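Home News Sport Weather Contact

Brorkberg bus changes start in October

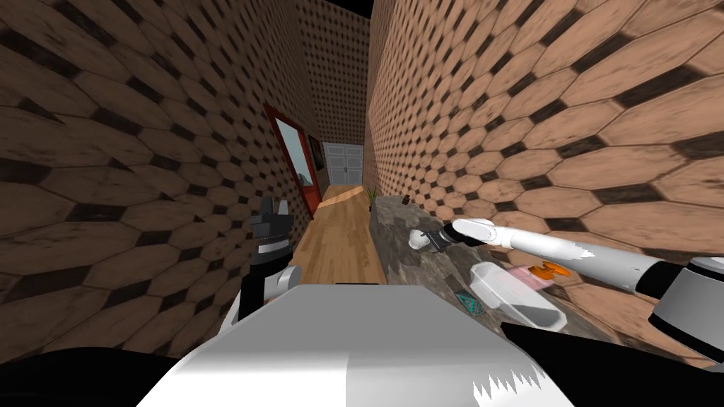 The Nesuvura to Veres bus will run every 20 minutes in the morning peak from October, operator Gendard says. Currently every half hour. Two stops near the Brorkberg shops get merged into one, outside the chemist.

More than 1,054 people signed a petition against losing the late service. It stays for now, last bus out of Veres at 11.40pm.

Fares dont change. Paper tickets still sold on board but no change given for notes. New timetables going up at stops this month, and the library has copys at the front desk.

School runs not affected. Feedback on the merged stop is open for 2 weeks.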